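How to Make Yogurt at Home in a Plain Old Bowl

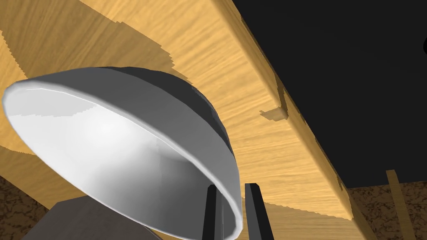

A big white bowl with a thick rim.

I've been making my own yogurt since January, when the little shop by my bus stop stopped carrying the kind I like. I tried three other brands, sulked for a week and then remembered that my grandmother used to make hers on the counter with a towel over it and no gadgets at all. How hard could it be? (First batch: milk soup. Second batch: very good. I'll tell you what went wrong so you can skip straight to the second one.)

You don't need a yogurt maker. I own one, a Rakena with the seven little glass jars, and it lives on top of the fridge holding rubber bands. A bowl, a pot and a warm spot will do everything it did, and you get one big batch instead of a lot of tiny lids to wash.

What you need

Half a gallon of whole milk
3 tablespoons of plain yogurt with live cultures
A heavy pot
A large bowl, glass or ceramic
A plate that covers the bowl
Two bath towels
A kitchen thermometer, if you have one
Cheesecloth or a clean thin dish towel, only if you like it thick

About the milk. Whole milk sets best. Two percent works and comes out a bit looser. I tried skim once and I ate it, but I wasn't happy. Regular pasteurized is fine. The ultra-pasteurized kind has given me a slightly stringy set a couple of times, though I have a friend who swears by it, so try it if that's what's in your fridge.

About the starter. Read the tub. You want milk and cultures on the label and that's pretty much it. No vanilla, no gelatin, no fruit at the bottom. And get it fresh! My milk soup came from a tub that had been open at the back of the fridge for I don't know how long, and I'm fairly sure there wasn't a living thing in it.

Step 1. Take the starter out

Put your 3 tablespoons in a cup and leave it on the counter while you do the milk. Cold starter still works, it just seems slower to get going.

Step 2. Heat the milk

Rinse the pot with cold water and don't dry it before you pour the milk in. This was my grandmother's trick for keeping milk from catching on the bottom, and I do it every time out of loyalty if nothing else. Set it over medium heat and stir now and then with something flat that can scrape the bottom.

You're taking it to 180 degrees Fahrenheit. Without a thermometer, look for steam coming off the top and small bubbles all around the edge, right before it would start to climb. Don't walk away. I answered the door once, for a package that wasn't even mine, and spent the evening scrubbing the stove.

Once it's there, turn the heat to low and keep it there for ten minutes if you have the patience. It gives you a thicker yogurt. If you're in a hurry, skip it.

Step 3. Let it cool

This is the step that gets people, me included. You want the milk down to 110 degrees before the starter goes in. Too hot and you kill the cultures, too cool and they just sit there doing nothing.

The pinky test: wash your hands, stick your little finger in and count to ten. If you can hold it there and it feels like a nice hot bath, you're ready. If you yank it out at four, wait. In a cool kitchen this takes me the better part of an hour. You can set the pot in a sink of cold water to speed it up, but keep an eye on it because it drops fast at the end.

A skin will form on top. Lift it off with a fork, or stir it in and accept a few little bits. I eat it with sugar, standing at the stove.

Step 4. Warm the bowl

Fill your bowl with hot tap water while the milk cools, then tip the water out and dry it right before you pour. A heavy cold bowl will pull a lot of heat out of your milk. I skipped this for weeks and wondered why my yogurt took all night.

Step 5. Mix in the starter

Ladle some of the warm milk into the cup of starter and stir until it's smooth. Pour the milk from the pot into the bowl, add the contents of the cup, and stir gently, back and forth a few times. Then put the spoon down. More starter doesn't make it thicker, by the way. I doubled it once thinking I was clever and got something sour and grainy.

Step 6. Wrap it up and leave it alone

Plate on top, one towel underneath, one towel over and tucked in all around. Then it goes somewhere warm with no drafts. I use the oven, switched off, with just the light on. Put a note on the oven door. A big note! My neighbor Angus Grimshaw, who got me started on all this again, preheated his for a frozen pizza with the bowl and both towels still inside, and he still has the brown towel.

Leave it for six to eight hours. Overnight is easiest. Don't stir it, don't jiggle it and don't lift the plate every hour to check – I know, I know. It sets while it's still, and if you keep bumping it you'll get lumps and puddles.

When you tilt the bowl a tiny bit and the whole thing leans together like soft pudding, it's done. Longer means more sour. I like mine at seven hours, my sister likes hers at ten.

Step 7. Chill

Straight into the fridge, still covered, for at least four hours. It firms up a lot in there, so don't judge it warm. There'll be some thin yellowish liquid on top and that's just whey. Pour it off or stir it in.

Step 8. Strain it, if you want it thick

Line a colander with the cheesecloth, set it over another bowl and tip the cold yogurt in. Back in the fridge it goes. Two hours gives you a spoonable, Greek-style sort of thing. Overnight gives you something you can spread on toast with salt and olive oil, and I'd recommend that to anybody. Save the whey for pancakes or for bread dough in place of the water.

If it didn't set

Still milk after eight hours? Warm the spot back up (light on, fresh warm towel) and give it another two or three hours. Sometimes it's only slow. If there's still nothing, the starter was probably dead or the milk was too hot. And if it smells bad, or you see pink or fuzz, throw it out and wash everything in very hot water.

If it's grainy, the milk likely got heated too fast, or there was too much starter. Whisk it and use it in a smoothie.

Keeping it going

Before you eat the last of it, put 3 tablespoons in a clean jar for next time. Use it within a week. I get four or five batches this way before it starts tasting a little flat, then I buy a fresh small tub and start over.

It keeps in the fridge for a week and a half, maybe two. Ours has never made it that far. Next I want to try it with goat's milk, so if you've done that and it came out thicker than a drink, please leave me a comment and tell me how!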